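Maham Bajwa spends most of her working day in a garden that does not exist. She runs data gathering at Isireck, where the Namel project is building up a set of demonstrations for an outdoor robot arm. An operator drives the arm by hand inside a simulator, and each run is saved as an example for the policy to learn from.

"We started indoors, like everyone," she says. "Table, bin, fixed lamp. The policy did well there and fell apart on grass."

The team now has 154 accepted runs in the garden set. Bajwa wants 40 more before the next training round in February. Each operator session lasts around 12 minutes, after which fatigue shows up in the wrist movements.

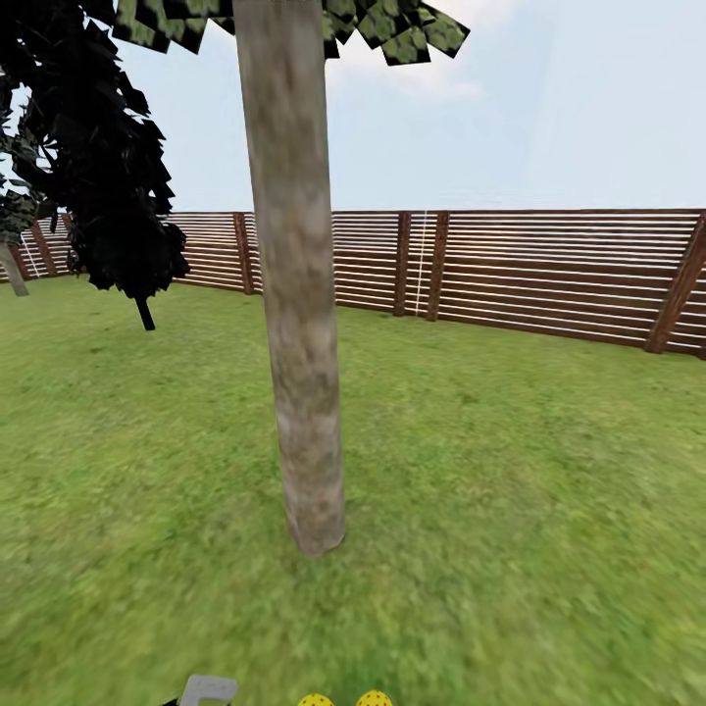

The simulated garden from the robot's side, with the two yellow fingertips at the bottom edge.

Asked why the leaves are flat cards, Bajwa says it comes down to rendering cost. "A full leaf model slows the simulator, and then the operator feels a lag. Lag gets into the data. You end up teaching the arm to hesitate."

The fence gave more trouble. Thin slats with gaps between them make a strong repeating pattern, and an early version of the policy leaned on it to judge distance. Her colleague Lodhi now swaps the background between runs — fence, hedge, plain wall — while the task stays the same.

Rejected runs are kept in a separate store. "If the operator drops the object and picks it up again, I want that," Bajwa says. "If they stop to scratch their nose, I don't. The log looks much the same, so a person has to go through it."

Transfer to the real arm at the Prindthorpe site is still limited. Of the 4 tasks tried there, one runs without help. Bajwa puts the gap down to contact: simulated grass does not push back on the fingers. She is adding a simple ground stiffness term, and the next batch will be recorded with it switched on.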